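2022-02-20
Bookbinding bench, notes on paste and the Okonkwo ledgers

Cold morning in the workshop, the radiator under the window came on late. I began with the paste because it needs the time to cool anyway.

Wheat paste, batch for this week

One part flour to five parts water, as before. I soaked the flour overnight this time and the result is much smoother, there were only small lumps near the handle side of the pot, where my spoon does not reach well. I passed it through the sieve twice. Hrefna says that she never sieves twice and her paste is good, but she also cooks it longer than I have patience for.

Compared with the Vimley powder that we bought in November: the Vimley is faster and it keeps better in the fridge, but it dries a little shiny on the dark cloth. On the gray cloth I see no difference. I will keep it for the inside work only.

Okonkwo ledgers

There are 3 volumes, all from the same shop, all with the spine broken in the same place. Volume one is finished and in the press since yesterday evening. The boards were straight when I opened it, so I gave it one more turn and left it. Volume two has the sewing done on the first half. The old holes are too wide for the thin linen thread, so I changed to the thicker one and now the swelling at the spine is more than I like. I could beat it down a little, but the paper near the fold is weak. To ask Matúš before I continue.

Volume three I only looked through. Somebody repaired it in the past with brown tape, on almost 2000 pages of accounts this is not small work to remove. The tape comes away with gentle heat in most places, but the glue remains and it takes the ink with it if I hurry. I tried on the corner of a blank leaf. Warm spatula, low setting, wait, then lift from the side - never straight up. Result acceptable.

Grain direction, again

I lost one board on Friday's type of mistake, so I write it again for myself and for Tamunoemi, who starts on the slipcases soon. Bend the sheet both ways before any cutting. The easy way is parallel to the grain, and the grain must go from head to tail. Mark it with pencil immediately. The Cornside board is difficult to feel when it is the thick one, then cut a narrow strip from each direction and compare them.

Cards and boxes

Vicente wants to put a printed card into each box when the ledgers go back, with the date of repair and the materials used. I think it is a good idea. The card must be thin, otherwise it presses a mark into the cover, and it should lie on top, not under the book. For the text I propose four lines and no more.

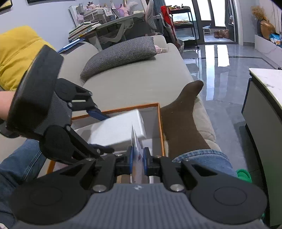
To do

Ask Matúš about the swelling in volume two.
Order thread from Trevik, the 2 thinner sizes also.
Bello has the bone folder with the good edge, get it back.
New blotters for the press, the old ones are wavy.
Label the paste jar.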